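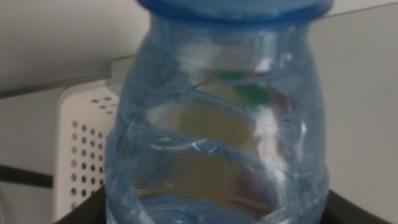

# Setting Up a Drinks Basket for a Shared Meeting Room

Prepared by Noelia Cabello, Tarnetwood Facilities Office. Revised April 6, 2019.

This guide describes how to stock and maintain the drinks basket in a meeting room. It applies to all rooms on the Montoya floor and may be followed by any staff member who is hosting visitors.

## What you will need

- One rectangular plastic basket with perforated sides
- Sealed bottles of water
- Canned drinks, if the host has requested them
- A clean cloth and mild dish soap
- The room card, kept in the top drawer of the supply cabinet

## Preparing the basket

1. Remove everything from the basket and check the corners for grit or old labels.
2. Wash the basket with warm water and a little soap. Run the cloth over both faces of each side, as residue tends to collect in the holes.
3. Stand the basket on end to drain. Allow 60 minutes before refilling it.
4. Wipe the table and let the surface dry.

## Loading

Place the basket at one end of the table, with the long side parallel to the wall. The rest of the surface should stay clear for papers and laptops.

Load the heaviest items first. Full bottles may stand upright if the basket is deep enough to support them; otherwise lay them flat with the caps facing the same way. Cans and other short items fill the remaining space and may rest at an angle — they do not need to be sorted by color or flavor.
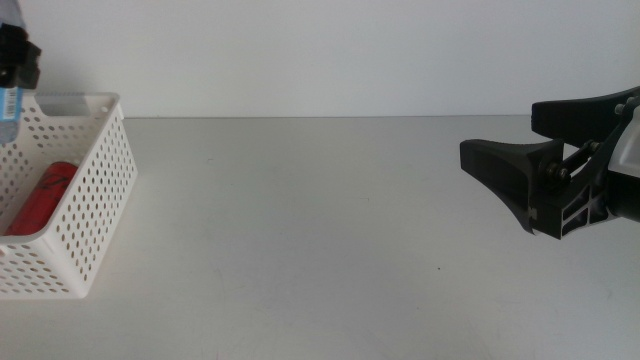

*Perforated basket at the end of the table, with a red item inside and a clear bottle above.*

A standard basket for a small meeting holds 6 bottles. For longer sessions, ask Telmo Sarmiento for a second basket instead of stacking bottles above the rim.

## During and after the meeting

Bottles taken out of the basket should be set well back from the table edge. Unopened bottles may be returned to the basket once the room is free. Opened bottles are to be emptied in the pantry sink and placed in the recycling bin, with the caps on.

Record the number of bottles used on the room card. Lama Abou Jaoude collects the cards every two weeks and places the next order from them.

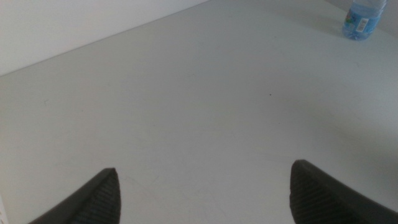
**Should the bottles be chilled before they are placed in the basket?**

Room temperature is preferred, as chilled bottles leave water rings on the table. Hosts who want cold drinks may take them from the pantry refrigerator shortly before the meeting begins.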